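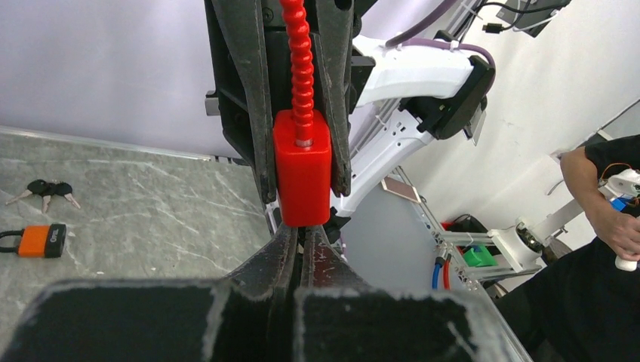

Bicycle left at the station all week – which lock, and how do I keep it from freezing?

Posted by Kazimiera Tokarz in Cycling and commuting

Hello everybody. I moved to Grudbridge in April and I have now a job in Flekholm, so I take the train in the morning and come back in the evening. The flat is 2000 metres from the station, which is a little too far to walk with my bag and my shoes for work. I bought a second-hand bicycle and I would like to leave it at the station every day, and sometimes for two or three nights when I stay in Flekholm with my sister.

The racks at the station are the low kind, where only the front wheel goes between two bars. There are also a few of the high ones shaped like an upside-down U, but they are full when I arrive. There is a roof over half of them. I have seen wheels there without a bicycle, and this makes me worried.

My present lock is a thin cable with a small padlock. It came with the bicycle. The key goes in well when the weather is mild, but one morning last month it would not turn at all and I missed my train. I breathed on it and it helped a little, then it was worse than before. My neighbour told me to put cooking oil inside. Is this a good idea? I have not done it yet.

I don't want to spend very much. The bicycle is not beautiful, but for me it is important. My questions are these. Must I buy a heavy U-lock, or is a good cable enough for a cheap bicycle? What should I do about the low racks? And what do people put in a lock in winter? I would also like to know if you leave the lock on the rack overnight so you don't have to carry it. I saw several hanging there and I don't know if it is permitted.

Thank you in advance for your patience with my English.

Natalina Zanetti

Please, no cooking oil! It becomes sticky after some weeks, all the dust stays in it, and when it is cold it is thick like honey. I did the same with the lock of my garden gate and in the end I had to buy a new one.

What you want is a dry lubricant, graphite powder or a PTFE spray, from any shop that sells keys. You put in a very small quantity, you push the key in and out several times, you turn it, and then you wipe the key with a piece of kitchen paper. The first time it will come out black or grey. Do it again until the key is nearly clean. If there is already water inside, dry the lock at home first. I leave mine on a shelf above the radiator for a night, not on the radiator itself, because some locks have plastic parts. Choose either the powder or the spray and stay with it. The two together make a paste.

About breathing on it: your breath has moisture, so you melt a little ice and then you add a little more. A small bottle of de-icer for car locks is better for an emergency. Keep it in your bag and not on the bicycle (I say this from experience, mine was in the saddlebag and the saddlebag was frozen shut). After the de-icer you must lubricate again in the evening, the alcohol washes everything away.

Then the position. Turn the lock so that the keyhole looks to the ground. Rain goes in from above, so this alone solves maybe half of the problem. Many locks have a little cover that slides over the hole and people forget to close it. And do not let the lock lie on the ground in a puddle – besides the water, a lock lying on the stones is easier to hit with a hammer.

For the cable, I am sorry, but a thin cable is cut in a few seconds with a tool that fits inside a jacket. For ten minutes in front of the bakery it is all right. For a station, where the thief knows that you will come back only in the evening, I would not trust it. Buy a U-lock of medium size and use the cable you already have as the second one, for the front wheel. Put the U through the frame and the rear wheel together, and through something which is fixed to the ground. With the low racks it is difficult. Try to reverse the bicycle, so that the rear wheel goes in the rack. Then the U-lock can often reach the bar, the wheel and the frame. It looks strange and you need some strength to lift it, but it works on mine.

My U-lock cost a little less than I paid for the bicycle's last repair, and I have had it for 9 years.

Amedeo Sanna

just take an earlier bus. stations are the worst place for a bike, mine was stolen in Flekholm with two locks on it

Rebecca Serra

I agree with nearly everything Natalina wrote, so I will add only what is missing.

Leaving the lock on the rack: I did it for two winters at another station and it was permitted there, but you should look for the notice near the racks. In many places there is a sentence in small letters which says that locks and bicycles left for more than a certain time are removed. This matters for your two or three nights also. Where I lived the limit was two weeks, after that they attached a paper label, and then they cut the lock. The other disadvantage is that your lock stays outside every night, in all weather, and somebody can put glue or chewing gum in it. I had the chewing gum. Now I carry the lock with me in its holder on the frame. Mine weighs around 600 grams and I don't notice it any more. A heavy one is a different matter.

Before you buy, measure the tubes of your bicycle and the bars of the rack. I bought my first lock too small. It was a very good lock and it didn't go around anything at the station. A folding lock is a compromise if the bar is thick, but the joints also need lubrication and people forget them.

Please do also these things, they cost almost nothing. Write down the number that is stamped under the pedals (on some bicycles it is near the back wheel) and keep it together with a photograph of the bicycle. Keep the receipt from the seller if you have one. Replace the quick-release lever on the front wheel with a bolt that needs a key or an Allen tool – I think this is why you see the lonely wheels, or more exactly, the lonely wheels are from people who locked only the wheel and had the lever. Put the second key in a drawer at home and not on the same ring as the first.

And ask at the ticket office if there is a closed bicycle room. Some stations have one with a card or a code, and it is hardly advertised. At mine there was a waiting list, but it moved quickly in autumn when the students changed.

If the key does not turn, don't force it. I broke a key in this manner and had to ask the locksmith to come to the station, where he asked me politely to prove that it was my bicycle. I had the photograph on my telephone, and he was satisfied with that.

Kazimiera Tokarz

Thank you very much, this is more than I expected. I have bought the graphite powder and the old padlock turns again, so it will be for the front wheel as Natalina suggests. Tomorrow I will measure the bars with a tape before I choose the U-lock. I asked at the ticket office and there is a room, behind the parcel lockers, with a list. I am on the list.

Amedeo, I am sorry for your bicycle. The first bus arrives seven minutes after my train has left, otherwise I would take it.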